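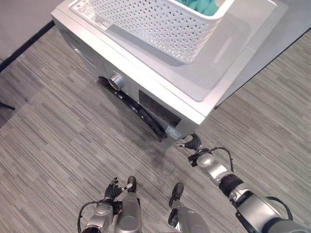

La main droite, près de la petite étiquette en bas de la machine. C'est ce bras-là qui nous occupe.

Mercredi 27 novembre, un peu avant midi, j'ai appuyé sur l'arrêt d'urgence et la moitié du robot m'a obéi.

Le bras gauche s'est figé, impeccable, comme dans la vidéo de présentation. Le bras droit a continué sa petite affaire pendant 530 millisecondes. Dit comme ça, c'est une broutille. Essayez de rester à côté d'un avant-bras métallique qui vient de recevoir l'ordre de s'arrêter et qui prend le temps d'y réfléchir : c'est long. Il n'a rien touché, ni moi ni la machine à laver, et il s'est ensuite immobilisé avec le plus grand naturel.

Pour ceux qui arrivent en cours de route, Gitimby est notre projet de linge. Prendre un vêtement, le mettre dans un panier, sortir le panier, recommencer jusqu'à la retraite. Les bras viennent de chez Hollness, la couche de commande s'appelle Stirkia, et Marchal, l'intégrateur, a fait tenir les deux ensemble avec un boîtier d'arrêt et une facture. Je m'occupe des essais, ce qui consiste surtout à remettre des chaussettes là où elles étaient.
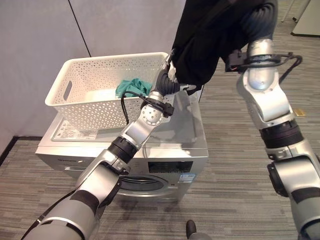 La manipulation à deux bras est ce que nous faisons de plus délicat, et c'est pour elle que je tenais à un arrêt franc. Tant que chaque main travaille de son côté, un bras qui traîne est un bras qui traîne. Quand les deux pinces tiennent le même vêtement noir au-dessus du panier, chacune par un côté, si l'une se bloque et que l'autre poursuit, elles se mettent à tirer l'une contre l'autre par tissu interposé. Avec un tee-shirt, on perd un tee-shirt. Avec quelque chose de plus solide, on commence à se demander laquelle des deux épaules cédera la première, et il y a aussi les câbles qui font des boucles autour des poignets et qui ne demandent qu'à participer.

J'ai donc fait ce qu'on fait dans ces cas-là : j'ai recommencé. Dix-sept essais d'arrêt, bras à vide, vitesse réduite, moi derrière la ligne au sol avec le boîtier dans une main et le café dans l'autre. Le retard est revenu 2 fois. Une panne qui se produit à chaque coup, on la corrige dans l'après-midi. Une panne qui se produit 2 fois, on commence par soupçonner celui qui la raconte.

Le support de Marchal m'a d'ailleurs demandé si j'avais « bien appuyé ». J'ai répondu que le bras gauche semblait le penser. On m'a ensuite conseillé de redémarrer l'ensemble, ce que j'ai fait, et le défaut a disparu jusqu'au lendemain. Ils ont fermé le ticket. Je l'ai rouvert. Nous avons joué à ça un moment. 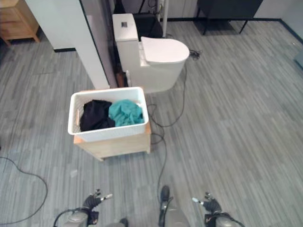
Le panier sur le meuble en bois clair, le noir à gauche, le vert à droite.

La réponse était dans les journaux de Stirkia, à un niveau de détail que je n'active jamais parce qu'il remplit le disque. L'ordre d'arrêt part bien vers les deux bras au même instant. Le gauche le traite en priorité. Le droit le range dans la file, derrière le morceau de trajectoire déjà chargé, et l'exécute quand vient son tour. Si la file est vide, l'arrêt est immédiat et tout le monde est content. Si elle est pleine, il patiente comme à la préfecture.

Pourquoi le droit seulement ? Une mise à jour de septembre. Le contrôleur droit avait été remplacé, sa configuration restaurée depuis une ancienne sauvegarde, et dans cette sauvegarde la priorité de l'arrêt est à zéro. Une ligne. J'ai retrouvé la fiche d'intervention : « remise en service, essais conformes ». Les essais en question avaient été menés bras immobiles. Je reconnais que dans ces conditions l'arrêt fonctionne remarquablement bien. La fiche est signée de ma main, ce qui a un peu refroidi le ton de mes courriels à Marchal.

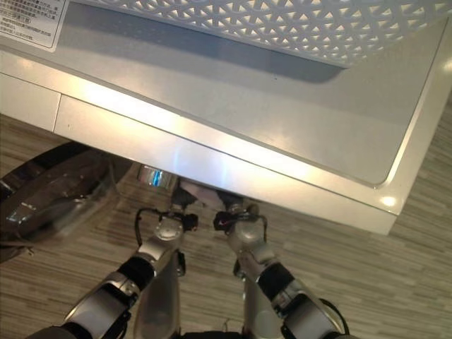
Les deux pinces sous le rebord avant de l'appareil, la gauche au contact.

La ligne est corrigée. Ça ne me suffit pas, et l'arrêt ne passera plus par la commande du tout : nous allons couper la puissance des deux bras par un relais commun, en matériel, avec les freins qui retombent d'eux-mêmes. Stirkia pourra ranger ses ordres dans la file qui lui plaira. Inconvénient, une coupure franche laisse les doigts dans l'état où ils sont, et il faudra dégager le linge à la main, bras consignés. Je survivrai.

En attendant le relais, plus personne n'entre dans la zone quand les bras sont sous tension, y compris pour « juste décaler le panier ». C'est écrit au marqueur sur le boîtier. J'ai aussi refait la procédure : l'arrêt se teste désormais en mouvement, sur chaque bras puis sur les deux, après toute intervention, et quelqu'un d'autre que moi signe.

Marchal annonce le relais sous quinzaine. Le ticket est toujours ouvert, j'ai vérifié ce matin.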